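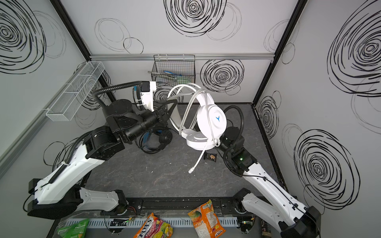 White over-ear headset, grey cables at the headband.

Home Notebook Stores Procedures Contact

Kerslake Audio Workshop: notebook entry
December 19, 2019
Entered by S. Varma. Read and initialled by K. Park.

Subject: ageing of replacement ear cushions on listening-room headsets

Continued from the October entry. The purpose of this work is to establish which covering material should be specified when cushions are next ordered for the listening rooms at Bretorville. The present covering cracks along the inner seam and sheds small dark flakes, which readers have found on their collars and have reported at the desk.

Materials under test are the Drosar smooth covering, the Pandwood woven covering, and offcuts of the existing stock for comparison. All pieces were cut from the flat part of the cushion. Seams are being considered separately, as the thread is thought to contribute to the splitting.

Procedure

Each piece was wiped with the standard cleaning solution, left to dry on the rack and flexed by hand over the brass rod. This was repeated for 39 cycles. Pieces were inspected under the bench magnifier at intervals and any change written on the card pinned beside them. Wiping was carried out by the same person throughout. Mr Lysenko's earlier cards show that different hands press very differently, and the results from that round could not be compared.

Drying time was originally given as two hours. It was extended to three when the woven pieces were found to be still damp at the edge. The cards for the first afternoon have been marked accordingly and should not be used.

Observations

Existing stock: fine surface cracks early in the run, flaking by the end. The backing cloth is sound. The failure is confined to the coating.

Drosar: no cracking. The surface has become slightly shiny where the rod bears on it, and it squeaks faintly when rubbed with a dry thumb. Whether this would be audible to a wearer turning the head has not been tested.

Pandwood: no cracking and no shine. The weave holds the solution and has taken on a faint smell of it. Ms Hutchins considers the smell acceptable. I do not, and have asked for a second opinion from the reading room staff.

The sound check was limited to speech recordings at ordinary level. Woven cushions let in more of the room, and the lower part of a male voice seemed thinner. No measurement was made. The coupler is still away for calibration.

Over-ear patterns differ enough in the depth of the cup that one cushion will not serve them all, and the order will need to state the pattern against each line.

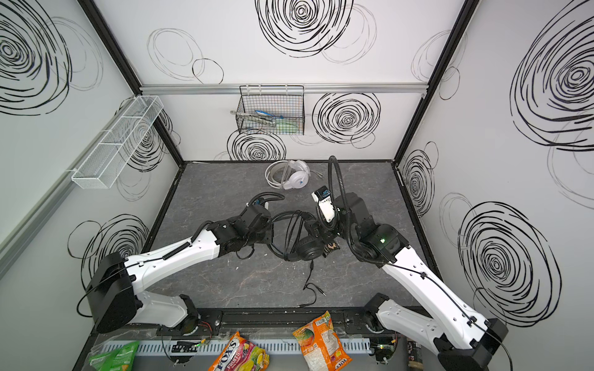
Outstanding matters

Seam thread: samples requested, none received.

Cleaning solution: the bottle in use was opened in October and the label gives no shelf life. Mr Bellamy is to confirm with the supplier before any further wiping.

Storage: spare cushions are to be kept flat in their bags. Those hung on the hooks have taken a crease that does not come out with warming. Heat from the radiator beneath the hooks may also have played a part.

Provisional preference is for Drosar, subject to the squeak. No order is to be placed on the strength of this entry.

Filed under: Workshop notebook / Listening equipment / Materials

Comments

F. Bellamy: Supplier states up to two years unopened. They would not give a figure for an opened bottle. I have put a fresh one on the shelf and dated it.

M. Hutchins: I should like it recorded that the smell had gone from my piece by the following morning. It had been left by the window.

S. Lysenko: Please keep the cards from my round, even if they are not used. The notes on stitching may be wanted when the thread arrives.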